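The Table Stays
Why so many families hang on to the one piece of furniture that fits nowhere

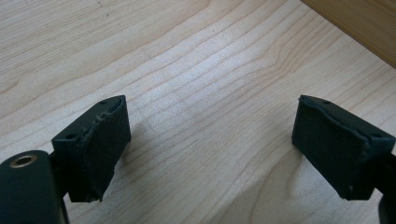 Eleven Moves and a Doorway

My grandmother's kitchen table has been carried up a fire escape, wedged into a stairwell in Prustside for most of an August afternoon, and once left overnight on a neighbor's lawn under a shower curtain. It has outlasted two of my couches and a marriage (not mine, my cousin's, who had custody of the table at the time). When I moved to Stanoddale I measured the dining nook, measured the table, saw plainly that one was bigger than the other, and hired the truck anyway.

I used to think this was a family peculiarity, something like the way we all mispronounce "almond." Then I started asking people about their tables, at parties and in waiting rooms and once at a red light with the windows down, and I have hardly had a short answer since. People will tell you their dining table is nothing special and then talk for half an hour.

A woman who teaches piano on Orozco Street told me hers had come from a closed-down library, and that she still lowers her voice at it. A retired bus driver eats every meal at a table he bought for 50 dollars, meaning to replace it by Christmas, and he could not remember which Christmas.

A Man Who Fixes Them

Sooner or later, if you ask around Stanoddale about tables, somebody sends you to Octavio Troncoso. He has had his shop behind the old feed store for 27 years, and he works with the door open in nearly any weather, so that you hear him before you see him. His dog, Cito, sleeps in the sawdust and gets up only for the mail.

I had pictured a man who loved wood, and he does, but what he likes to talk about is families. "They come in with the table and right away they tell me what not to fix," he said. "This burn, leave it. This corner, my son did that, leave it. So I fix the leg and I give it back."

He showed me an order slip for a drop-leaf that had come in that week. Under "work requested" the owner had written one line about a loose hinge, and then most of a page about what was to be let alone. Troncoso keeps those slips. He has a coffee can full of them on the shelf over the glue, and he read me several, slowly, the way you might read somebody a letter from home.

I asked him whether people were foolish to pay for repairs on a table that would cost less to replace. He thought it over while he wiped down a clamp. "They pay more for a vacation," he said, and went back to the leg he was turning.

What Goes On at Supper

It seems to me that a table gets into a family by being there for the dull parts. The big holidays we remember anyway. But the Tuesday suppers and the tax forms, the long argument over whether to get a second car, the fever you sat up with because the kitchen was the warm room — all of that happened with your elbows on the same few feet of wood, and I think some part of us suspects that if the table goes, those evenings will have nowhere to be.

My own grandmother was not sentimental about hers in the least. She rolled dough on it, cut out dress patterns on it, and hit it with the flat of her hand when she wanted the room quiet. When my mother once offered to buy her a new one, with leaves, she asked what was wrong with the people sitting at this one.

Making Room

For what it's worth, we did get the table into the nook. The legs came off, the door came off, and a strip of trim came off that has still not gone back on. You have to turn sideways to reach the far chair, and whoever sits there is in for the whole meal and gets everything passed to them, so it has become the guest's seat, and guests seem to like it.

My niece is getting her first apartment in the fall. She stopped by last weekend with a tape measure in her purse, and while I was making the coffee I could hear her in there, pulling it out and letting it snap back.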